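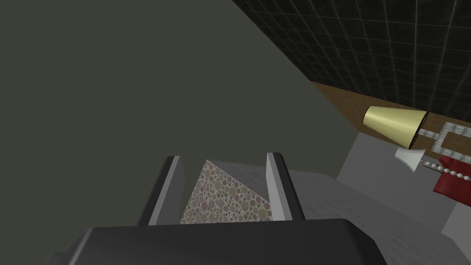 Arsen Kuzmenko thought we should have opened with the simulator and kept the slides for later, and after today I'm inclined to agree with him. People came in from the heat, sat politely through my introduction, and only woke up when the gripper view went on the big screen.

Monday, July 8, 2019. Open day, Huvanstead lab, simulation bench.

We ran the wrist view with the fingers wide open on either side of the patterned piece, and I left it paused there for a good long while so folks could get used to the tilt. A lady near the front wanted to know why the room was lying on its side, a very fair question! I explained that the view turns with the wrist, and Bendik Ekström kindly turned his own hand over for her, and that did the job better than my talking. The children cared mostly about the pearls and the tipped lampshade over on the right. One boy asked if we could go and get the pearls instead. I promised him we'd try it in December - must write that down somewhere people will see it.

Visitors came in groups of up to 7, which suits the bench nicely. Any more and the back row can't see the fingers.

For next time: make the little circles on the patterned piece a bit stronger, they wash out on the old projector. The black tiles hold up fine. Bořivoj has the scene file, saved as Malon 329, so please ask him before changing the lighting. Faustino still has my good pointer.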